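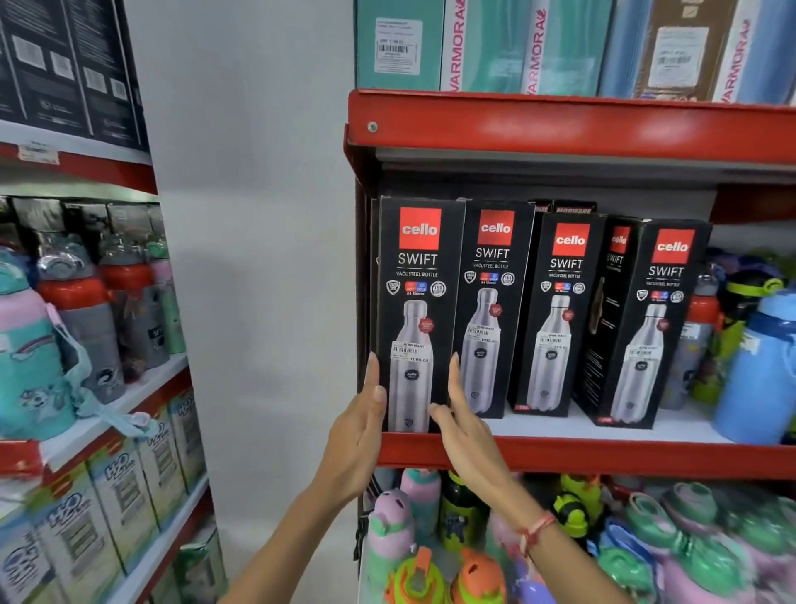
Lining up the bottle boxes on one of the red shelves.

Keeping the fronts straight: a shopkeeper talks shelves

7 Feb 2019

When I asked the owner of a household goods store in Plerncombe if I could come by and talk about shelves, there was a long pause on the phone, and then a laugh. "Shelves? You want to talk about my shelves? Well, come early, then, and I'll give you tea." So I went early, and I got the tea, and I got a good deal more than I had planned on, too, as we ended up talking for most of the morning.

The store sits on the corner across from Park, and the family has had it for 35 years. It started out selling pots and buckets and grew from there. "My father would buy anything if the price was good," the owner told me, "and then he'd come home and ask my mother where to put it." These days there are 494 different items on the stock list, and every one of them has to stand somewhere a customer can see it and reach it.

We began at the bottles, which is where most visitors seem to stop. The steel ones come in tall black boxes with the bottle printed on the front, and they have a way of wandering. "A person picks one up, looks at the price, turns it around to read the side, and puts it back crooked. I don't mind at all! That's what a shop is for. But by lunchtime the whole row looks like people waiting for a bus."

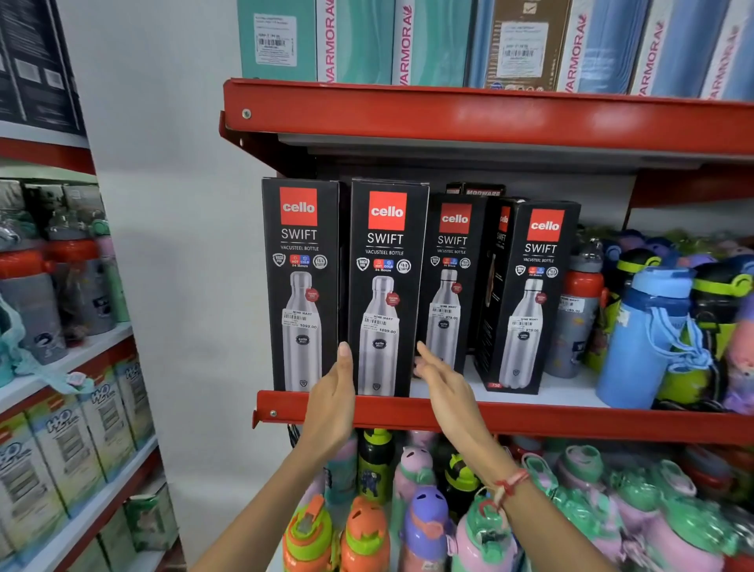
The cure is simple enough, and it gets done at opening and again before closing. You use both hands, one low on the box and one at its side, and you bring it to the front of the shelf without knocking its neighbor. "My children push with one finger and then the next box goes over backward. Two hands. I must have said it a thousand times."

I asked about the price stickers, having noticed that two boxes can look like twins and cost different amounts. "Look for the size," came the answer, with a finger tapping the little red number near the bottom. "People miss it, it's so small. So I try to keep each size together, and then somebody kindly mixes them up for me." The busiest time for bottles is November, when gift buying starts, and last year one customer took 30 of them for an office party, which left a gap that the owner still talks about quite fondly.

There was a spell when the family tried a planning chart from Grostwood, a supplier of store fittings, with a place marked for every product. It lasted 2 weeks. "It was a lovely chart. But my customers hadn't read it."
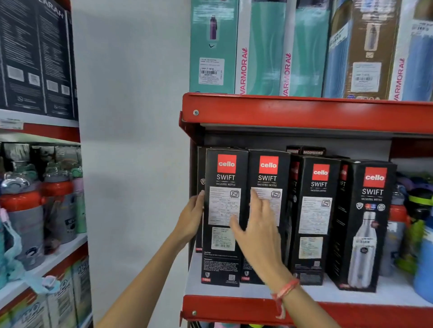

Advice for a first shop

Before I left I asked what the owner would tell someone just starting out. "Buy strong shelves, and check the screws now and then. And stand where your customer stands! I spent years looking at my shop from behind the counter, and it's a different shop from there." Then someone came in asking for a lunch box, and I finished my tea by the door.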